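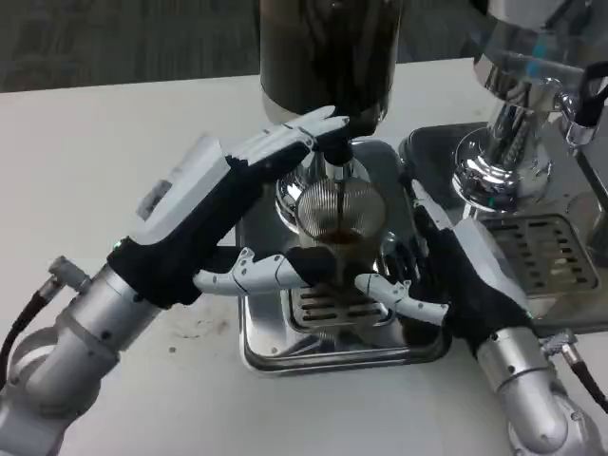
Finally dialed in a light roast at home (long, sorry)
Home Coffee Corner > Grinders and Grinding

mevness_mornings
Tuesday night, 9:40 pm
I have to tell somebody and my family has stopped listening. After a whole winter of sour, thin, lemon-juice shots from light roasts, I pulled one tonight that tasted like apricot jam. Apricot jam! I stood in the kitchen and laughed.

What changed: I quit chasing the clock. I used to stop everything at 30 seconds no matter what was in the cup, and if it was sour I went finer, and then it choked and tasted sour AND bitter. This time I went a touch coarser, used 16 grams in, and let the ratio run way longer than I ever dared. The beans are a washed Ethiopian from Skjelbred, roasted in April, rested for weeks in a closed bag at the back of the cupboard (I forgot about them, so no credit to me).

Anybody else running long ratios on light stuff? Where do you stop?

tampandpray
Yes! Welcome to the good side. I go by taste and color and hardly look at the timer now. My light roasts run so long that my brother-in-law calls them soup. He drinks them though.

The rest matters more than people think, too. I opened a bag of Skjelbred four days off roast once and it was all fizz and grass. Same bag three weeks later was lovely.

Eilif Nordin
Going to push back a little. A longer ratio gets you more sweetness, sure, but you pay for it in body. At some point you have made a small, strong filter coffee, and a filter cone costs a lot less than an espresso machine. I'd get the grind sorted first. If a finer setting gave you sour and bitter together, that sounds like channeling to me, and channeling is a prep problem. Are you stirring the grounds before you tamp?

mevness_mornings
Eilif, I stir with a cork that has needles stuck in it. Homemade, ugly, works great. But I only started a couple of weeks ago, so you may be right that some of my bad winter was bad prep.

I still like the long shot better! I tried both tonight, one short and one long from the same bag, and the short one was like licking a battery.

Britt-Marie B
Former cafe person here. Eilif, I love you, but the "you just made filter" thing comes up in every single one of these threads. It doesn't taste like filter. It's heavier, and it has that syrupy edge at the start of the sip. Try it with something floral and tell me that's a pour over.

OP, next thing to play with is temperature. Go as hot as your machine will let you for the really light ones. Run a blank shot through the empty basket first so everything is properly warm, cup included.

Eilif Nordin
I've tried it with something floral. It tasted like a strong pour over.

Britt-Marie B
Then your taste buds and mine will have to agree to disagree :)

slowpoke_liv
Can I ask a beginner question in here? I've got a hand-me-down grinder and I'm not sure the burrs are any good. It's from the Lusovon shop that closed, the owner told me they'd put 1,000 pounds of coffee through it before he sold it. Is that a lot? It still grinds, but I get a ton of dust.

tampandpray
Depends on the burrs. Steel ones from a decent maker should have plenty of life left after that. Pull them out and drag a fingernail across the cutting edge. If it skates right over, order new ones. If it catches, give everything a good brushing and put it back together. Old oily grounds packed behind the burrs will do weird things to your grind.

And mark where the top burr sits before you take it off! I didn't, and I spent a whole Sunday finding my setting again.

Britt-Marie B
Seconding the brush. A cheap paintbrush is perfect. No water anywhere near steel burrs, please.

slowpoke_liv
It catches! And you would not believe what was packed behind there. I filled an espresso cup with it. Back together now, going to try in the morning before work.

Eilif Nordin
Good news. Throw away the first 2 doses after a clean, they always run strange for me.

mevness_mornings
This is so great, Liv, report back! I'm doing a hotter shot tomorrow per Britt-Marie and I'm going to write down the numbers for once. Also I only have enough of the Ethiopian left for a few more days. Does anyone know if Stadomow ships small bags, or is it only the big ones?

tampandpray
Small ones too. Their Kenyan is wild, get that. Rest it a month.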